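Unit 3: Surface Energy, Wetting and the Cleaning of Hard Surfaces
Course notes, Reece Holroyd

3.1 Scope

These notes cover the material needed for the second problem set. Adhesion of solid particles is left to Unit 4. Read sections 3.2 and 3.3 before the lab; section 3.5 can wait.

3.2 Contact angle

A drop resting on a flat solid meets it at an angle set by three tensions: solid-vapor, solid-liquid and liquid-vapor. Young's equation balances them along the plane of the solid:

gamma(SV) = gamma(SL) + gamma(LV) cos(theta)

A small theta means the liquid wets the solid. A theta above 90 degrees means it does not, and the liquid beads. The equation assumes a smooth, rigid, chemically uniform solid. Most household surfaces fail on at least one of these, so the measured angle falls in a range between the receding and advancing values. The difference is called hysteresis. Report both values in your lab write-up.

Water has a surface tension near 72 mN/m at room temperature. Surfactants lower it, commonly to between 25 and 40 mN/m, depending on type and concentration. Above the critical micelle concentration, adding more surfactant changes the tension very little.

3.3 Capillary uptake by fabric

Treat a cloth as a bundle of narrow tubes of effective radius r. The Washburn relation gives the wicked length L after time t:

L^2 = (gamma r cos(theta) / 2 eta) t

where eta is viscosity. Doubling the distance takes four times as long. The relation ignores gravity and evaporation and assumes an unlimited supply of liquid at the inlet.

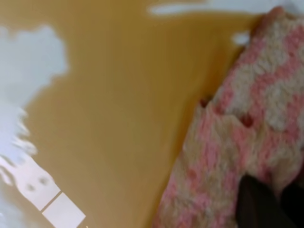 The effective radius is a fitted quantity. It does not match any pore that can be measured under a microscope, and it changes as fibers swell. In yarn-based fabrics there are two populations of pores, those between fibers and those between yarns. The small pores pull harder and the large ones hold more. A sample compressed by hand loses large-pore volume first, so total uptake drops while the final suction rises.

3.4 Flat reference surfaces

Wetting data mean little unless the state of the solid is recorded. For each run, note the material, the last cleaning agent, the rinse, and the time since rinsing. Finger grease alone can shift the angle on a clean solid by tens of degrees. Check the level of the surface before placing drops; a slight tilt gives different angles on the uphill and downhill sides. 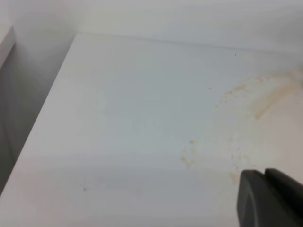 Fig. 3.2. White horizontal surface meeting a wall.

Use the Hamel syringe for drop placement and discard the first drop of each series. The Karkumitz tables list 62 liquid-solid pairs, all on polished samples, and should not be applied to worn finishes without correction.

3.5 Spreading and final film thickness

A large pool on a level surface reaches a limiting thickness h, found by balancing gravity against surface tension:

h = 2 a sin(theta/2), where a = sqrt(gamma / (rho g))

For water, a is 2.7 mm. A pool with theta = 60 degrees therefore settles at 2.7 mm. Adding liquid widens the pool and leaves h unchanged.
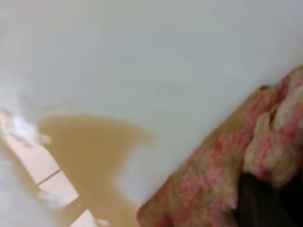

Jovcombe, July

Additions to section 3.5 following the summer session. The expression for h holds only where the pool is wide compared with a. For small drops use the spherical cap form from problem 3. Pinning at scratches or dried residue can hold an edge in place, and the outline is then irregular even on a level solid.

Problem 3.6 should read 630 mL, not 63 mL. Answers already handed in with the old value will be graded as they stand.

Reading for Unit 4: Zaruta lab manual, chapter on particle adhesion, through the end of the worked problems.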